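Hadgu hotels to drop daily sheet changes from July

12 Apr 2026

Guests at all 3 Hadgu hotels in Tritamov will have to ask if they want clean sheets before the fourth night of their stay, under a plan the owners say will cut water use by up to 165 litres a room each week.

The company is calling it the Fresh Start promise. Guests might call it less service for the same money, as room rates are not coming down.

From July, beds will be remade each morning with the sheets already on them. Anyone who wants a change sooner can hang a green card on the door before 10 at night. Forget the card and you wait another day. Towels will be dealt with in the same way, though the leaflet sent to regular guests gives them a single line at the bottom of the back page.

Renzo Pagano, who runs the three hotels, said most people do not change their own bed every day and would not miss it.

"We asked our guests and they were very much in favour," he said.

How they were asked is less clear. The survey went out by email to 2000 past guests. The company would not say how many wrote back, and the question it has shared with us reads: "Would you like to help us protect our rivers by using less laundry?" It is hard to picture many people ticking no. Price was left out of it altogether.

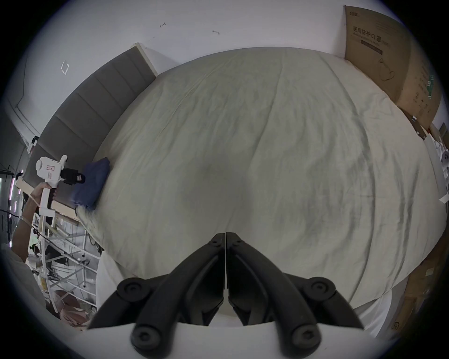 A light-coloured sheet on a large bed. Sheets at the Hadgu hotels will be changed every fourth day unless guests ask.

The water figure also deserves a second look. It comes from Jornell, the laundry firm that washes for all three hotels and which helped draw up the plan. Jornell has not published its sums. A spokeswoman, Maja Sowa, said the number was "based on a full room in a busy week" and that savings in quieter months would be lower. She could not say how much lower.

Nor does it count what happens when people stay for only a night or two. Those sheets have to be washed anyway once the guest has gone, and by the owners' own account short stays make up most of their trade at weekends. The big saving would come from people who book for a week or more, and Hadgu does not say how many of those it has.

Then there are the cleaners. Mr Pagano said no jobs would go. He did not rule out shorter shifts, and said hours were "always looked at in the normal way".

Letay Gudeta, who has cleaned at the Kenduvska Street hotel for nine years, said staff learned of the plan from the leaflet.

"Stripping a bed is the quick part," she said. "Making an old sheet look like a fresh one takes longer. They haven't given us more minutes for that."

Mesfin Tekleab, who stays at the same hotel most months for work, was not much bothered about the sheets but did want to know where the money was going. "If it costs them less, I'd like to see it on the bill," he said.

Asked about that, Mr Pagano said savings would be "put back into the guest experience" -- he mentioned new kettles.

Town councillor Kalkidan Woldemariam has asked the company to put water meter readings from before and after the change on its website. Hadgu said it would think about it. The green cards are being printed now.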